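Siriwan Guest Rooms – Frequently Asked Questions

When can I check in?
From 2 in the afternoon. If you arrive later than 9 in the evening, please write to Lumturie Halilović before, and she will send you the code of the door.

Can I cancel my booking?
Yes, without cost until 72 hours before arrival. After this we keep the price of the first night.

May I use the kitchen?
Yes, all guests share it. Please write your name on your food – otherwise another guest can take it by mistake.

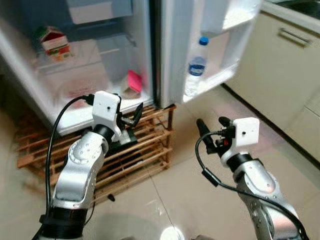
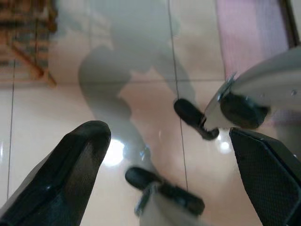

Page last changed: 2018-02-07

Is there parking?
We have no own parking. The garage Cirken is a short walk away and guests pay there by the day.

Do you accept pets?
Small dogs only, and please ask us first. In December we are full early, so write in good time.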